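Kilteck Driveway and Street Crack Filler, Gray

Item no. 27-K
Sold by Fovwood Paving Supply

Kilteck Crack Filler is a pourable sealant for concrete and asphalt. Use it on driveways, sidewalks, private roads and parking pads. It fills cracks up to 1/2 inch wide and stays flexible once cured, so it moves with the slab through summer and winter. The gray color is made to blend with older concrete. It will look darker than the surface for the first few weeks.

One jug covers up to 200 feet of crack at 1/4 inch wide and 1/4 inch deep. Wider or deeper cracks use more. For anything deeper than 1/2 inch, push in foam backer rod first and leave room for the filler on top.
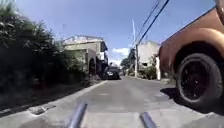
By the Fovwood product desk | Updated February 16, 2025

Older concrete streets and driveways tend to get stains and patchy color long before they need replacing. Filler does not remove stains. If color is your main concern, see the Petersen concrete cleaner and apply it before you seal, then rinse well and let the slab dry overnight.

How to apply

Pull weeds and scrape out loose material. Blow or brush the crack clean. Shake the jug, cut the tip to match the crack and pour slowly. Level with a putty knife or the Amus V-squeegee (sold separately). A second pass may be needed after the first one settles. Keep foot traffic off for 5 hours and cars off for a full day.

Do not apply below 50 degrees F or if rain is expected within 24 hours. Do not use on expansion joints wider than 1/2 inch.

Details

Size: 1 gallon
Color: gray
Base: water
Cleanup: soap and water while wet
Shelf life: 27 months unopened
Storage: keep from freezing

Shipping and returns

Orders leave our warehouse within 7 business days. We do not ship this item from December through the end of February unless you choose heated freight at checkout. Unopened jugs may be returned for store credit. The 4-pack carton will be back in stock in June.

Before filling cracks in a public street or curb, check with your city. In most places that work belongs to the public works department.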